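Looking After a Pair of Hand-Held Grippers: Workshop Tips

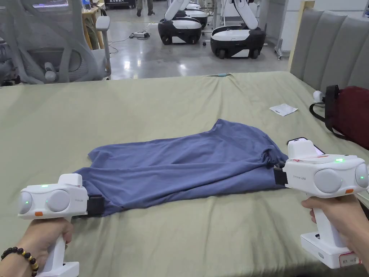 How often should the rubber jaws be cleaned?
At the end of every day you use them, and again any time cloth starts to slide out. Lint is the usual cause.

Cleaning the jaws
Switch the gripper off first. Wipe each jaw with a lint-free cloth and a little isopropyl alcohol, then let it air dry with the jaws open. Do not scrape the rubber with a blade. A soft toothbrush gets fuzz out of the corners.

Checking the grip
Close the jaws on a strip of printer paper and pull. Try it at the tip and again near the base. If the paper comes out easily at one end only, the pad has worn unevenly and both pads on that gripper should be changed. We get 28 days out of a set on T-shirts and towels, less on denim.

Changing the pads
Back out the 2 screws, lift off the old pad and clean the seat underneath. Press the new pad down flat before you tighten anything. Open and close the jaws 20 times by hand, then snug the screws again.

Phone mount
Check the clamp before each run. Kristof Jacobs puts a pencil mark across the joint so he can see at once if it has slipped. Charge the phone to 100 percent overnight.

Storage
Leave the jaws slightly open. Rubber that sits pressed together takes a set, and the grippers at Fultley had flat spots by January. Keep left and right in their own slots, and write the date of the last pad change on tape inside the lid.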